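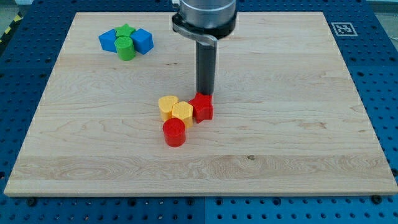 Figure 3. Light-colored wooden board with fine streaks, wavy figure and a few small darker knots. A lighter band of end grain shows on the thick front edge.

3.2 Material and conditioning

All boards came from a single delivery to the Javudden store, sorted by eye into plain and figured groups before any measurement was made. Sorting followed the rules set out by Górecki for the earlier Skavmont series, in which a board counts as figured if wavy lines can be seen over at least half of one wide face. Small knots were accepted in both groups. Boards with open splits were rejected, as were boards in which the pith was present.

The accepted boards, 74 in all, were stacked on spacers in a closed room and left until two weighings taken a day apart agreed within the reading error of the scale. Moisture content was then found by the oven method on offcuts from each end. Where the two ends of a board differed by more than one percentage point, the board went back to the stack and was sampled again. Mean moisture content on release was 12 percent.

3.3 Measurement of cup and twist

Cup was taken as the largest gap between the wide face and a straightedge laid across the width, read at five stations along the length. Twist was taken as the lift of the free corner when the other three were held against a flat reference surface. Both were read with feeler gauges by the same observer (Sutherland), who had no access to the group labels.

Reading close to a knot raises a small problem. The grain turns sharply there, and the surface may stand proud of the wood around it by an amount similar to the gap being measured. Stations that fell on a knot were therefore moved toward the nearer end of the board until the straightedge rested on clear wood. This was needed in 17 boards. The shift was recorded, and leaving those boards out did not change the ranking of the groups.

3.4 Exposure cycles

Each board went through a damp phase and a dry phase, repeated nine times. The damp phase was run in the Hoani chamber and the dry phase in an open rack with a slow fan. Boards were turned end for end between cycles so that no edge always faced the air flow. End grain was left unsealed. Sealing is common in shop practice and would have slowed the uptake of water at the ends, but the model in Section 2 assumes free exchange on all faces, and a sealed end would have called for a separate boundary term.

One interruption occurred. The chamber lost power during the fourth damp phase and was down for 900 minutes. The boards stayed inside with the door shut, and the phase was extended by the same period. Weights at the end of the extended phase were within the range of the other eight.

3.5 Treatment of the data

Cup readings were averaged over the five stations and divided by board width. Twist was divided by length. The two were kept apart throughout - the Skerkix index, which adds them with fixed weights, hides cases in which one falls while the other rises. Differences between groups were tested on ranks, as the cup values had a long upper tail in the figured group.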